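Ticket 858 – Left arm pauses before grasp during garment demo
Opened by: Mylene Manalastas
Site: Castik open day
Status: Waiting on customer
Opened: 6/10/20

Hi Natalina, me again! Writing this up while it's fresh. Short version: during the visitor demo the left arm comes down to the clothes, opens its fingers, and then just hangs there. No fault light, no message on the panel. After a while it either carries on as if everything's fine or drops back to the ready position. The right arm has been good as gold all day.

We did the morning run twice for the first group of visitors and it behaved. The trouble started when Raffaele switched us over to the longer routine, the one where both arms work on the same piece of clothing (everybody loves that one, the kids especially). I filled the first pause by talking about how hard cloth is for a robot, and I think I got away with it. The second time a lady in the front row asked me if it was thinking.

What I've tried so far:

Restarted the left arm controller. Same thing on the next run.

Swapped the gripper cables over at the connector end and swapped them back. No change.

Dropped the speed from 70 to the slow setting. It still pauses, only slower getting there.
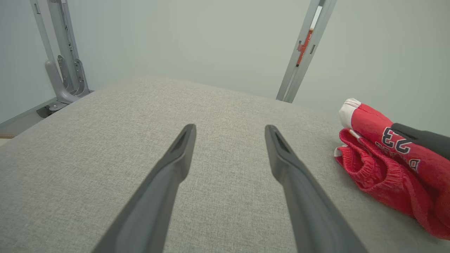

Ran the short routine again with no visitors in the room, and it went through clean. So I'm leaning toward something in the long routine and away from the hardware, but you know these better than I do. The log has code 201 at each pause, and I can't find that one in the Drikimach manual. Code 272 shows up once, right after the restart, and Raffaele thinks that's just the controller saying hello.

We've got another group coming through after lunch, so any quick workaround would be great!
– Mylene

Reply from Natalina Longo, Gitura support

Hi Mylene, thanks for the detail. 201 is a wait code. The left arm is holding for a "ready" from the right arm and isn't getting it in time. Could you open the long routine, go to the handoff step, and tell me what's in the timeout box? Please send the full log too. For this afternoon I'd stick with the short routine.

Reply from Mylene Manalastas

Timeout box is blank! The short routine has a number in there, so I bet it got lost when we copied the file over. I haven't touched it yet. Log is attached, and we're doing the short one after lunch. Raffaele is sulking a little. What value should I put in?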